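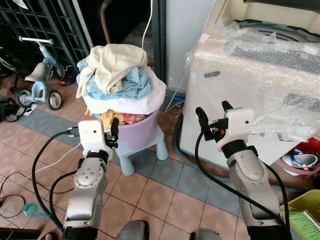
Korb auf dem Hocker, Greifer links und rechts davon. Um diese Arbeit geht es.

Volkan Yazıcı
15.3.25
Bei uns im Wäschedienst läuft jetzt also das Projekt mit den Armen. Intern heißt es Golis. Ich werde seit Wochen gefragt, wie ich das finde, und ein Post reicht dafür nicht. Also Thread.

Vorweg: Ich bin nicht gegen Technik. Ich habe bei Festside die Tourenplanung am Rechner mit eingeführt und mich dafür von den halben Kollegen beschimpfen lassen. Zu Recht übrigens, die erste Version war Mist.

Was Festside macht: Wir gehen in Haushalte, sortieren, waschen, hängen auf, legen zusammen. Alte Leute, Familien mit kleinen Kindern, Leute nach einer OP. In unserem Bezirk sind wir 16. Die meisten Teilzeit, fast alle mit Rücken.

Angekündigt wurde Golis mit dem Satz, es nehme uns »die monotonen Griffe« ab. Ich mache die Arbeit seit Jahren und habe erst mal überlegt, welche das sein sollen.

Wäsche in die Maschine tun klingt monoton. Dann steht da ein Haufen, oben was Helles, darunter ein Handtuch, irgendwo unten leuchtet es gelb und rosa. Wer das kennt, greift da nicht einfach rein. Was färbt? Was ist Wolle? Steckt noch ein Taschentuch in der Hose?

Diese Fragen habe ich bei der Vorstellung gestellt. Antwort vom Projekt: Vorsortieren bleibt »vorerst beim Menschen«. Das Wort »vorerst« habe ich mir aufgeschrieben.

Das heißt im Klartext: Der Kopf bleibt bei uns und die Hände gibt es von der Maschine. Klingt gut, bis man sieht, wie die Zeit gerechnet wird. Sortieren steht bei uns nämlich in keiner Abrechnung. Abgerechnet wird der Waschgang. Das Einfüllen gehört dazu, das Nachdenken davor war schon immer gratis.

Fällt das Einfüllen weg, wird der Waschgang kürzer gerechnet. Das Sortieren dauert so lang wie vorher. Rechnet euch selbst aus, wer die Differenz trägt.

Dann die Wohnungen. Ich war noch nie in einem Haushalt, der aussah wie ein Prospekt. Da steht ein Dreirad, da liegen Schuhe, da läuft ein Kabel quer über die Fliesen und der Schlauch kringelt sich vor der Maschine. Ich steige drüber und merke es gar nicht mehr.

Meine Frage an die Projektleitung war: Wer räumt das weg, bevor Golis anfängt? Lange Pause. »Das wäre Teil der Vorbereitung.« Und wer macht die Vorbereitung? Noch eine Pause.

Vorbereitung ist das neue Zauberwort. Platz schaffen, Korb auf die passende Höhe, Weg frei, Deckel auf. Lauter Sachen, die früher nebenbei gingen und jetzt eine eigene Zeile auf dem Zettel haben, ohne Minuten dahinter. Ich habe gefragt, ob die Minuten noch kommen. Es wird geprüft.

Zum Geld. 600 Euro im Monat soll die Miete pro Gerät kosten, sagt die Geschäftsführung. Dazu 3.000 Euro einmalig für die Einrichtung. Das ist für so ein Ding vermutlich günstig. Für uns ist es trotzdem mehr, als in den letzten Jahren für Hebehilfen, Handschuhe und ordentliche Wäschewagen da war. Um die Wagen haben wir zweimal gebeten.

Ein vernünftiger Wagen mit federndem Boden, bei dem man sich nicht bis unten bücken muss, löst mein Rückenproblem sofort. Hat halt keine Arme und kommt in keine Pressemitteilung.

Fairerweise: Es gibt Leute im Team, die das anders sehen. Consuelo Chávez würde Golis lieber heute als morgen mitnehmen. Sie hat eine kaputte Schulter und nasse Bettwäsche ist schwer. Das nehme ich ernst. Wenn das Gerät nasse Bettwäsche aus einem tiefen Toplader holt und sie bleibt dafür im Beruf, halte ich gern die Klappe.

Nur steht genau das bisher in keinem Plan. Im Plan steht Einfüllen. Trockene Wäsche, von oben, aus dem Korb nebenan. Also der Teil, der am wenigsten wehtut. Das schwere Rausholen kommt »in einer späteren Phase«.
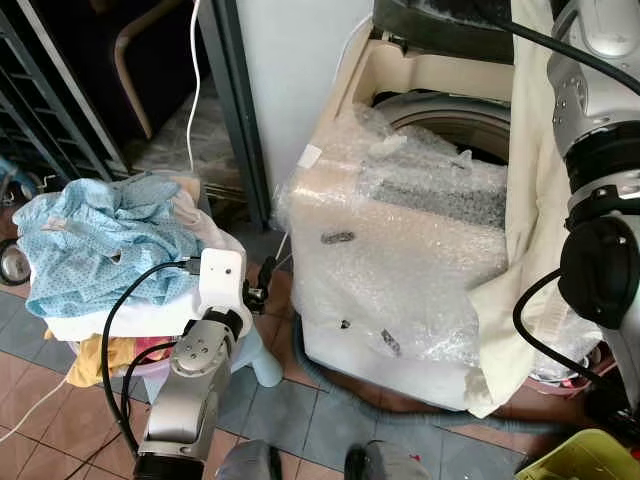

Deisy Agudelo antwortet darunter, bei ihr im Betrieb habe die spätere Phase auch auf jeder Folie gestanden, und als die Stunden gekürzt wurden, sei sie immer noch später gewesen. Man solle sich die Reihenfolge schriftlich geben lassen: erst die Entlastung, dann die neue Zeitrechnung.

Danke, Deisy. Das übernehme ich wörtlich in unsere Liste. Weiter im Thread.

Schaut euch das zweite Bild an. Trommel offen, Korb direkt daneben auf einem Hocker. So nah haben wir das selten. Meistens steht die Maschine im Bad hinter der Tür, und der Korb steht da, wo halt noch Platz ist. Gestern auf dem Klodeckel.

Hervé Hoarau hat mich gefragt, ob ich Angst um meine Stelle habe. Nein. Jedenfalls nicht so, wie die Frage gemeint war. Ich glaube nicht, dass mich in absehbarer Zeit zwei Arme ersetzen. Ich glaube, dass ich in absehbarer Zeit zwei Arme beaufsichtige und dafür als Aushilfe eingestuft werde.

Denn auch das stand auf den Folien: »Begleitperson«. So heißt man dann. Eine Begleitperson braucht laut Folie eine kurze Einweisung. Ich habe eine Ausbildung. Was wird aus der, wenn die Stelle neu ausgeschrieben wird? Antwort: Darüber sei noch nicht gesprochen worden. Finde ich interessant bei einem Begriff, den man schon auf Folien druckt.

Und dann die Leute, bei denen wir waschen. Frau Ranasinghe zum Beispiel (sie hat mir erlaubt, das zu schreiben) redet die ganze Zeit, während ich sortiere. Über ihre Kinder, über die Blusen, über die Nachbarn. Ich erfahre nebenbei, ob sie gegessen hat. Steht auch in keiner Abrechnung.

Ich habe sie gefragt, was sie von Golis halten würde. Sie will wissen, ob er die Schuhe auszieht.

Was wir als Team jetzt verlangen, liegt seit dieser Woche bei der Leitung:

Vorbereitung und Sortieren werden als Arbeitszeit erfasst, bevor das erste Gerät mit auf Tour geht.

Keine Umstufung wegen Golis.

Die nasse Wäsche kommt zuerst dran. Wenn sie das technisch noch nicht kann, dann wartet man eben, bis es geht.

Wer das Gerät nicht dabeihaben will, Kundin oder Kollege, kann Nein sagen und hat keinen Nachteil.

Und die Wagen. Die stehen wieder mit drauf.

Valter Skjelbred vom Projekt hat zugesagt, im Mai mit uns eine komplette Tour mitzufahren, von der ersten Wohnung bis zur letzten, mit Treppen. Rechne ich ihm an. Ob danach jemand die Minuten auf dem Zettel ändert, glaube ich, wenn ich den Zettel sehe.

Wer in einem anderen Betrieb sowas schon hinter sich hat: Schreibt mir, gern auch privat. Am meisten interessiert mich, wie bei euch die Zeiten vorher und nachher aussahen. Videos habe ich genug geschickt bekommen.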